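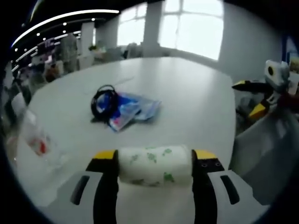 What counts as a shared table?
Any meeting or project table without a named user on the Pultholm floor plan. Individual desks and the reception counter are covered by the separate desk guidance.

When does a table have to be cleared?
At the end of each booking. The last ten minutes of a booking are set aside for clearing and wiping, and the booking system does not allow this time to be used for anything else. The evening check takes place at 18:30.

In what order should things be taken off?
Drinks containers first, then waste, then soft items, then cables and electronics. Liquids are the main cause of damage to equipment on shared tables, and every bottle or cup should be off the surface before anything is lifted or folded near it.

What if a bottle still has something in it?
Empty it at the kitchen sink and put the cap back on before placing it in the recycling. Bottles with liquid in them are rejected by the waste contractor, Haslinger, and the whole sack is then charged as general waste.

Where do paper cups go?
In the cup tube next to the kitchen door, stacked, without lids. They are not accepted with paper and card.

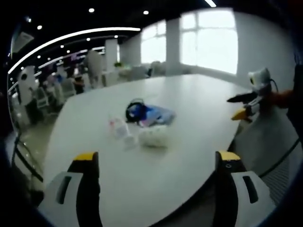

Soft and crumpled items cause most of the sorting errors recorded on the second floor. A bag, a wrapper and a cloth can look much the same once they have been squeezed into a heap, and they belong in three different places. The rule is to open each one out before deciding. On a table where a white bundle that could be a plastic bag or tissue lies near a clear bottle on its side, the bottle can go straight to the kitchen, while the bundle has to be unfolded first. Clean plastic bags go in the film sack, used tissue in general waste, and cloths in the wash bin under the sink. Anything found inside a bag is treated as lost property unless it is plainly rubbish.

How should cables be stored?
Coil them in loops the width of a hand, fasten with a fabric tie, and place them in the cable drawer with the plug on top. Do not wind a cable tightly round a charger or headset. Any cable with damaged insulation goes to the Drumville service desk with a red tag on it.

What should be done with headphones left on a table?
Put them in a lost property tray, on their own, with the cable coiled beside them. Write the table number and the time on the slip. Headphones should not be left underneath other items, as the headband can crack under quite a small load.

How long is lost property kept?
20 working days. After that, electrical items pass to the service desk and everything else is disposed of. The contact for lost property is Anahera Brunton, extension 201.

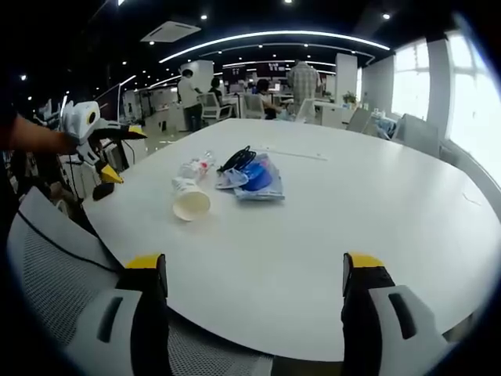

What should white table tops be cleaned with?
A damp paper towel and the neutral cleaner from the kitchen cupboard. Spray the towel and not the table, wipe from the centre outwards, and dry with a second sheet. Scouring pads, bleach and alcohol wipes leave dull patches on the coating and must not be used.

How are ink and adhesive marks removed?
Leave neutral cleaner on the mark for 2 minutes, then wipe. If the mark remains, report it to Wendelin Widmer in building services, giving the table number. Do not scrape the surface with a blade or ruler.

Can items be left out between two bookings by the same team?
Only if both bookings are on the same day and the gap is under an hour. A card with the team name must be placed on the table. Drinks and food packaging are removed regardless of the card.

Where are chairs put after clearing?
Back under the table, facing inwards, with any cables lifted clear of the castors first. Chairs borrowed from another area are returned to that area.

Does this guidance apply to Pliltbridge?
The clearing order and cleaning method are the same at both sites. Pliltbridge has no film sack, so clean plastic bags go in general waste there. Its lost property is held in room 63 and can be collected on Thursday afternoons.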